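The Great Toy Purge (Sort Of)

Friday, July 5, 2024
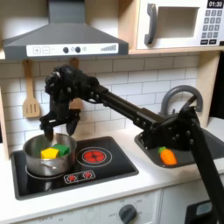
Two blocks in the pot, one yellow and one green. Soup's on!

So I've spent most of this long weekend on the floor of the spare room with a roll of trash bags and a very optimistic plan. I wanted to get the toys down to what fits on one shelf. One! I have four bins, a wicker trunk and a thing under the bed we don't talk about, so you can see where this is going.

My rule was that anything not touched since January goes. That worked great for puzzles. I boxed up 227 pieces of a 250-piece map of the lakes (I counted, I'm that person now) and put it straight in the recycling without a pang. Then I got to the pretend food and completely fell apart. Who throws out a felt waffle? I held that waffle for a good five minutes.

Pretend cooking was my whole childhood, really. We lived in Plokmont then, in the upstairs half of a duplex, and my kitchen was a cardboard box with burners drawn on in crayon. I served gravel. I served dandelions. I charged forty cents a bowl and my family paid up every time, and I'm still a little proud of that.

Anyway. By lunch on the second day I had three bags for donating and one bag labeled "maybe," and the maybe bag was bigger than the other three put together. I drove the good stuff over to Rowlands, the secondhand place out past the car wash. They take toys until noon on Saturdays and they're picky about anything with a battery door — bring a screwdriver and take the old batteries out first, it saves you a trip back to the car. They gave me $40 in store credit, and I spent almost all of it on a lamp. I know. I KNOW.

For the stuff I kept, I finally bought those flat Pornon trays everyone kept telling me about in the comments. They slide in and out nicely and the lids stay on. My only gripe is that the labels curl up at the corners, so I've been using masking tape and a marker like it's 1995.

The waffle stayed, by the way. So did the tea set with no lid and a wooden egg that's been chewed by at least one dog. Next weekend it's the craft drawer, and I'm already dreading the glitter.

2614 views | 40 shares | 2 comments

We use cookies to keep this blog running. By reading on, you're okay with that.

Contact | © 2024 Fudavlow | Back to top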